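Saludo Table Booking – Set-up Guide
Section 2: Adding your dining room

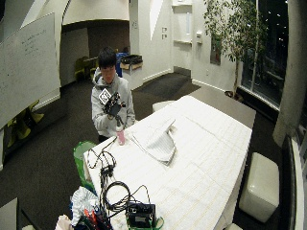 One reader of the November edition wrote in to say that the old order had caught them out: they entered all their sittings first, then had to type them in again once the room plan was saved. The steps have been changed round to match.

1. Sign in to Saludo with your owner account and open Rooms.
2. Choose Add room and give it the name your front-of-house staff use. Guests do not see this name.
3. Enter the number of covers. The limit for a single room is 100.
4. Drag each table into place and type its number.
5. Press Save plan. Wait for the green tick before leaving the page.
6. Open Sittings and set the first and last booking times for each day.

Note: Tables can be joined for larger parties. Select both, then choose Link. Linked tables still appear separately on the Mavura kitchen screen.

Caution: Deleting a room also deletes its future bookings – these cannot be brought back. Move them to another room first.

7. If you take deposits, go to Payments and enter your Justik merchant code.
8. Make a test booking for two and cancel it.

If the test booking does not arrive and the screen shows error 87, the room plan has not been saved. Go back to step 5.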